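2018-12-12

Up before six. Frost on the inside of the pantry window again, so I put the towel back along the sill. Coffee, two pieces of toast, then straight to the long table, which I had promised myself I would deal with before the end of the year.

The problem with the table is that everything with no home ends up on it. I sorted the Cudside boxes in January and felt good about it for a week, and then the small stuff began coming back. Today I gave it the whole morning. I used the same method as last time: one thing at a time, pick it up, decide, put it somewhere. No piles for later. I broke the rule twice, once for the drawer keys and once for a bag of picture hooks.

Threw out four dead pens, a cracked tape dispenser and the instructions for a kettle we gave away. Kept the good scissors. They are going on the nail by the door and I have written SCISSORS above it in pencil so they will go back there. The rubber bands had gone sticky in their tin and taken the paper clips with them. I picked out the clips I could save and let the rest go.

The light was good by ten. With the clutter pushed back I could see how pale the wood is. I had got used to it looking darker in the evenings. There is a ring from a mug near the window end that I don't remember and that did not come out with oil. I will try the paste Iqra Qureshi left me. She swears by it for her own table, but hers is oak.

Iqra called at half past ten about the shelves. The Modise people want $300 for the tall unit, and another $34 to bring it up the stairs. I said I would carry it up myself. She said I would not, and she is probably right. The tall one has six shelves and would take all the jars and the glue and still leave room. The low one is $171 and fits under the window, but then I lose the place where the stool goes. I measured the wall again after we hung up and got the same number as before. Told her I would decide by tomorrow night.

Lunch was the rest of the lentil soup. Needed salt.

Back to it at one. The hand tools took longer than I had planned. I want everything with a handle in one drawer, lying the same way, and for that I have to take the divider out and cut it shorter. The blue handle with the black grip down the middle is staying. I like how thick it is and how the grip is cut in ridges. It has a small hole up near the top end, so it could hang on a hook instead of going in the drawer, and I think that is the better place for it. I will put in a second nail next to the scissors.

The green ring is the other thing I could not settle. It is plastic, bright lime, hole in the middle, and I have moved it from one end of the table to the other all week. I don't know what it came off. I thought the lid of the Sanulura jar, but I tried it and it is too small. It goes in the odds and ends box until something turns up missing a ring.

Labels: I bought a roll of 1,000 in the summer and have barely made a dent. Did the glue jars, the sandpaper box and the two tins of screws. My handwriting gets worse as the afternoon goes on. The second tin says something like "shart screws" and will have to be done over.

Stopped at four when the sun went behind the Nullolow building. Swept under the table, found a washer and a dried pea. Back is sore on the left side, from leaning I think. Hot bath, then eggs for supper.

Called Iqra back after eight and told her the tall one. She had already told them yes. They deliver in the morning, any time up to noon, so I need to clear the hall tonight. That means the bicycle goes in the bedroom and the coats go on the bed.

Still to do: divider, second nail, mug ring, redo the screw label, return the drawer keys to wherever they belong. Buy salt.
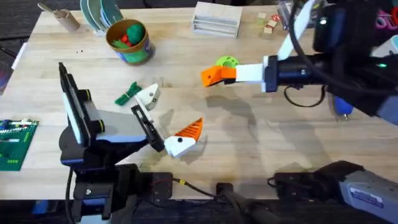
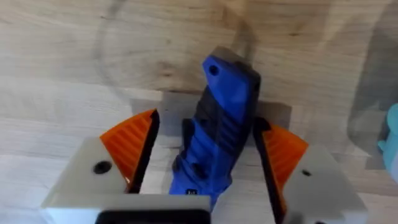
The long table with the green ring still out (first), and the blue handle, hole near the top end (second).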